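A bandeja e a ordem das pequenas coisas
Elisa Testa
Junho de 2024

A organização doméstica tem sido tratada, em publicações e programas de formação, como matéria de grandes móveis: o roupeiro por medida, a despensa com prateleiras reguláveis, a cama com gavetões. Os objetos pequenos ficam quase sempre para uma nota final. Elásticos de cabelo, ganchos, colares de contas, o copo de água da noite passam pelas mãos todos os dias e são os primeiros a perder-se.

O Instituto Ismont publicou em abril um guia de arrumação para residências de estudantes, com 108 páginas, das quais apenas cinco se ocupam daquilo que se pousa em cima dos móveis. A recomendação é única: caixas fechadas, com etiqueta, guardadas em gaveta. Entendemos que a recomendação merece ser revista.

A caixa fechada serve bem o que se usa raramente. Para o que se usa de manhã e se tira à noite, exige dois gestos a mais, e esses gestos deixam de ser feitos ao fim de poucos dias. A residência Bollance, onde Annick Zacharias coordena o acolhimento, distribuiu caixas deste tipo em 14 quartos. Na visita seguinte, a maior parte estava vazia, e os elásticos continuavam sobre a mesa de cabeceira - ou no chão, debaixo dela.

A bandeja aberta é uma solução mais modesta e, em nosso entender, mais adequada. Delimita uma área sem esconder o que lá está. Admite que um colar fique ao lado de um copo. Pode ser levantada inteira quando é preciso sacudir o pano ou limpar a superfície, e volta ao lugar com tudo o que continha.

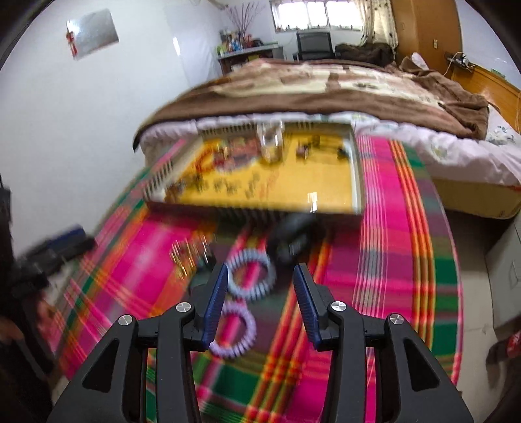 Há quem objete, como Dario Messina num parecer interno, que a bandeja convida à acumulação e que os objetos acabam por transbordar para o pano em redor. A objeção é justa em parte. Um elástico em espiral pousado fora do rebordo, contudo, está a um palmo do seu lugar e continua à vista; dentro de uma gaveta desarrumada, ficaria esquecido até à mudança de quarto.

Recomenda-se, portanto, que a próxima edição do guia inclua a bandeja entre as soluções de base, com rebordo suficiente para reter peças miúdas e fundo fácil de limpar. Recomenda-se também que não se imponha a retirada dos panos coloridos que muitos residentes trazem de casa. A uniformidade dos quartos facilita o inventário, mas não é critério de arrumação, e o regulamento atual confunde as duas matérias no mesmo artigo.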